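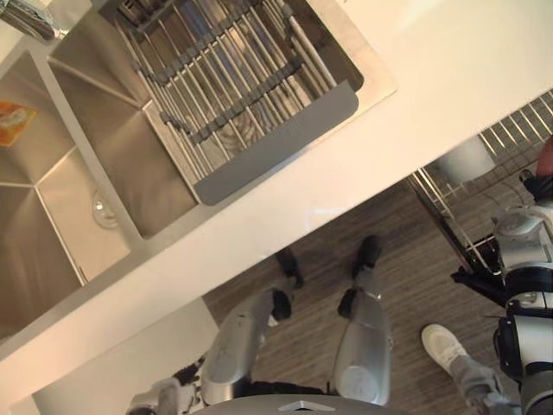

Slide 1. Double sink, cream counter.

Okay, hi everybody, thanks for coming back in after the coffee. I'm Parveen Matubbar and I'm going to talk about dishwater for a while. More exactly, what happened when I tried to get my household to use less of it, and then got carried away and talked other households into it too.

(Wait for people to sit. Don't start the bucket story until the door is shut.)

So I grew up in a house with one basin and a bucket. My mother washed everything in the basin, rinsed over the bucket, and the bucket went out to the beans. That was just how you did dishes. Then I moved into my own place in Skisness, and I had a tap that ran as long as I wanted it to, and I'm embarrassed to tell you how fast I forgot about the bucket. I'd turn the water on, go find the sponge, answer the phone, come back, and it was still running!

What got me started again was the dry spring we had. In March the town sent out that letter asking people to cut back, and it had a line in it about kitchens that annoyed me, because it said "be mindful." I don't know what to do with "be mindful." I need somebody to tell me to put a tub in the sink.

Next slide. The tub.

This is the whole method, so if you need to leave early you can go after this one. You put a tub in one side and you let all the in-between water land there. I mean the water you run while you wait for it to get hot, the water off the lettuce, the half glass somebody left on the table. Mine holds 10 quarts. When it's full it goes outside or into the mop pail. Soapy water stays on the other side and goes down the drain like always (please don't put greasy water on your tomatoes, I did it and they sulked).

People with a single sink always ask me what they're supposed to do. A smaller tub! Or a big saucepan. I used a soup pot for the first month and the only trouble was that I kept needing it for soup.

Next slide. The notebook page.

(Let them laugh at my handwriting. Hold it a second.)

I kept a tally on the fridge, one mark for every tub I carried out. In the first month I had 15 marks, which I thought was pretty good until I saw my neighbor's. She's got a garden and a serious attitude. By the end of summer, with all of us on Stilow Lane putting our sheets together, we'd passed 300 tubs. I'm not going to tell you that saved the reservoir. Our beds got watered, though, and I saw a difference on my own bill.

Ask here: who has a dishwasher? Hands up. Okay, keep using it, and run it full. If you're rinsing every plate under the tap before it goes in, try scraping for a week and see how they come out. I was a rinser for years and I argued about this with my sister over an entire holiday dinner. She was right. Please don't tell her.

Next slide. Things that didn't work.

The timer. I bought a little kitchen timer so I'd only run the tap for a minute, and my kids used it to race each other down the hall.

The sign. I taped up a sign that said TURN IT OFF and everyone stopped seeing it in two days, including me.

The hose. My friend Espinoza rigged up a siphon so we could drain the tub straight out the window. It's a lovely idea and I mopped for an hour.

(If we're running long, skip the hose and go right to the beans.)

Last slide. The beans.

These are the descendants of my mother's beans, or I like to think so. They got tub water all through July and August and we ate them until we were tired of them.

If you'd like a tally sheet, there's a stack by the door, and the Zurari Garden Club has more. We printed 1000 of them because I misread the order form, so take a few for your neighbors. You write your street at the top and drop it off at the library when it's full.

I think we've got time for questions. If it's about septic tanks, come find me afterward, I'll need to look that one up.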